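Forums > Kitchen & Bath > Countertops > Polished or honed for a dark gray counter?

Filed under: countertops, finishes, cleaning, regrets

marblemouth_kate
We're finally redoing the kitchen in our house in Cernmont and I have been going back and forth on the counters for so long that my husband has stopped answering when I bring it up. The cabinets are done (a warm off-white), the floor is staying, and I have two slab samples leaning against the toaster right now. One is a dark gray polished, one is the same color honed. The shop, Jandell, quoted us $2,125 for the polished, fabricated and installed, and honed adds $117 to that. So money isn't deciding this for me, sadly.

I love the shine. I grew up with speckled laminate and shiny counters still feel like a hotel to me. But my sister says I'll be wiping it all day long. We cook a lot, we have kids who eat toast like it's a contact sport, and there's a big window over the sink. Anyone living with dark and shiny? Would you do it again?

pantrygoblin
Honed. Honed, honed, honed. I had polished black in my last place and every glass of water left a ring I could see from the couch. I know people say all counters need wiping, sure, but there's wiping because there's jam and there's wiping because somebody breathed near it.

tworiversdad
Gonna disagree with goblin. I've had dark polished in two kitchens and the smudges wipe off in a second with a microfiber cloth. What I couldn't stand was the honed sample we had for a month - olive oil left a darker patch that never really came out, and that was with the sealer on. Some of that depends on the stone though. Kate, is yours granite or quartz? Makes a big difference and you didn't say.

marblemouth_kate
Oops, yes. Granite, both samples. The guy at the shop said the sealer they use would need redoing every couple of years on either one.

saltbox_jen
The thing I'd ask about is lighting, before you even think about fingerprints. On a dark shiny counter you see your ceiling lights. All of them! If you've got recessed cans you get a little white dot for each one, and I found it bothered me for a week and then I completely stopped noticing. My mother-in-law notices every single visit, but she'd notice something on any counter.

Couple of pics of a dark gray shine under overhead lights:

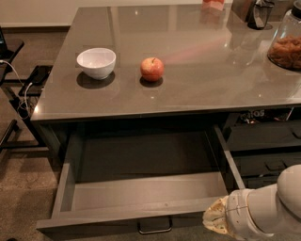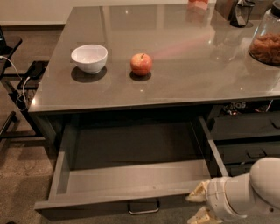

Glossy gray with a white bowl and an apple on it, ceiling lights on.

Light colored dishes look fantastic against it, which is a point in its favor that I never see anyone mention. Get your sample under your own lights at night, flat on the counter. Leaning it up against the toaster tells you nothing, you're seeing it at the wrong angle.

marblemouth_kate
Jen, this is so helpful, thank you! I didn't even think about the angle. And I kind of like the reflections? It looks almost like water. I'm going to lay both samples down tonight and put a white plate on each.

pantrygoblin
Those are pretty, I'll give you that. But a bowl and an apple is not a Tuesday-night taco mess, lol. Come over after my kids have had yogurt.

saltbox_jen
Fair. I'm not claiming it stays like that through dinner. I wipe after cooking and once more before bed, same as I did with the butcher block, and the butcher block was way more work.

grout_expectations
Former installer here, did it for a long time before my knees quit. A few things from that side of it.

Seams. On a polished dark slab the seam shows more when light rakes across it, and you've got a window at the sink. Ask Jandell where the seam lands and ask them to show you on the template, before they cut. If they can get it away from the sink, do that. I've seen people spend weeks on the color and never ask about the seam, then hate the counter.

Scratches. Granite is hard, you won't hurt the stone much with normal stuff. What dulls a polish is mostly residue from the wrong cleaner building up. Skip the vinegar, skip anything that promises extra shine. Dish soap, warm water, dry it off.

Edges. Get an eased edge or a small bevel. The fancy ones catch crumbs underneath and they chip.

tworiversdad
Agree on soap and water. I will say the Omo stone spray did leave mine streak free when soap didn't, but we've got really hard water here.

grout_expectations
If you have hard water, it's the drying that matters. You could probably use nothing but a dry towel after and get the same result. I'm not going to fight about sprays, people love their sprays.

tworiversdad
I do love my spray.

cornbread_and_caulk
Nobody asked but there's a third option, leathered. It has a bit of texture, hides everything, still has some sheen. We put it in back in August and I haven't thought about crumbs since. Which could be a problem come to think of it, because I ran a white paper towel over it last night and, well. There were crumbs.

pantrygoblin
See, that's the dream. Crumbs I don't have to know about.

saltbox_jen
That would make me insane. I want to see them so I can get rid of them!

marblemouth_kate
OK update. Put both samples down flat, waited till dark, turned everything on. The polished one is gorgeous and the honed one looks like a chalkboard somebody half erased. Then my youngest put a buttery hand on each of them. The polished wiped clean right away. The honed one still has a faint little palm on it this morning. I'm calling them after lunch to go with polished, and I'm asking about the seam first thing. Also getting a second quote from Papadopoulos just so I can say I did.

grout_expectations
Good call on the second quote. Ask both of them if the sink cutout is included.

Comments (3)

hillcrest_lurker
Reading this with a honed sample on my lap. The palm print thing worries me. Did you try a baking soda paste on it?

98percent_done
Same dilemma, went polished, no regrets except the coffee maker corner, where the drips show up the minute they dry. I keep a tray under it now.

marblemouth_kate
@hillcrest_lurker tried the paste, left it overnight under plastic wrap. It got lighter but I can still find it if I look from the side.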